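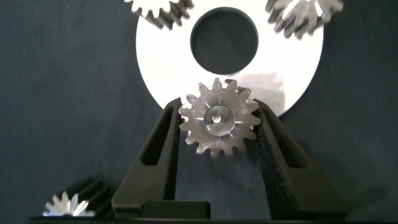

Taller de Brarkwood, marzo, 6:40 de la mañana

Escribo esto con el café en la mano y los dedos todavía tiesos, así que perdonad la letra. He bajado al estero antes de que amaneciera para ver cómo estaban los comederos y la grabadora de la caseta, y vengo contenta, que ya tocaba después de la semana que llevamos.

Primero lo bueno: ¡han vuelto las agujas colinegras! Un grupito pegado a la orilla de barro, con la marea a media bajada, metiendo el pico hasta los ojos como si se les hubiera perdido algo. Con ellas iban correlimos, muchos, que no me he puesto a contar porque se levantaban cada dos por tres. Algo los tenía nerviosos. Yo juraría que era el halcón de la torre del agua, pero no lo he visto, o sea que lo dejo como sospecha y ya está.

La grabadora de la caseta. La tarjeta estaba llena otra vez. Po-yen la había programado para grabar 2 horas desde el alba y luego parar, y se ha pasado la noche entera grabando viento, ranas y un perro. Creo que el reloj interno se reinicia cuando le baja la pila, pero he cambiado pila y tarjeta a la vez (mal hecho, ya lo sé, hay que cambiar una cosa cada vez) y ahora no hay manera de saber cuál era el problema. Po-yen, si lees esto antes que yo te vea: le he dejado el horario puesto como estaba y le he pegado una cinta con la hora a la que la encendí.

De lo que he escuchado por encima, hay un rascón clarísimo hacia el final, ese chillido de cerdito que no se confunde con nada. También algo que me suena a polluela, muy lejos y muy flojo. Se lo paso a Chun-hung, que tiene mejor oído y sobre todo mejores auriculares. No lo apunto en la hoja de citas hasta que lo oiga él.

Ficheros: los he copiado al disco gris, carpeta Huỳnh, que es como llamamos a la charca de arriba. Ojo, que hay otra carpeta con el mismo nombre sin acentos del año pasado y ya mezclamos las dos una vez.

Redes. Queríamos montar 70 metros en la línea del carrizo y al final solo da para la mitad, porque el tramo del fondo se ha comido el sendero y hay agua hasta la rodilla. Yo pondría las de 12 metros en el lado del dique y dejaría el fondo para cuando baje. Chun-hung prefiere esperar y ponerlo todo de golpe, para que el esfuerzo sea comparable con el de otoño. Tiene su parte de razón, pero si esperamos mucho se nos van los pechiazules y me va a dar mucha rabia. Lo hablamos.

Anillas: quedan 200 de la talla pequeña, contadas ayer por la tarde con la luz mala del almacén. De las medianas hay que pedir ya. La última vez que las pedimos a Branden tardaron tanto que acabamos pidiendo prestadas a los del otro lado de la ría, y todavía se las debemos.

Otra cosa, las cajas nido del muro. He abierto la del extremo y tiene musgo fresco en el fondo, bastante, con pinta de carbonero. La de al lado tiene avispero viejo, hay que limpiarla. La tercera no la he podido abrir, el gancho está oxidado y no llevaba alicates. Las de la parte del pinar ni me he acercado.

El telescopio bueno sigue con el enfoque duro. Gira, pero a tirones, y con frío peor. Lo llevo a Trastico esta semana si alguien me deja el coche; mientras tanto usad el pequeño y no forcéis la rueda, por favor.

Pendiente, según me viene:
Pedir anillas medianas.
Alicates y aceite a la mochila de las cajas.
Escuchar el trozo de la posible polluela (Chun-hung).
Mirar la tabla de mareas antes de decidir lo de las redes.
Devolver las botas verdes a quien sean, que me quedan enormes y las he llevado toda la mañana.

Añado a las 11:15. Po-yen dice que lo del reloj ya le pasó en invierno y que se arregla dejándola apagada un rato sin pila. Pues mañana lo pruebo. Y el halcón sí estaba, lo ha visto desde el aparcamiento, posado en la torre y desplumando algo.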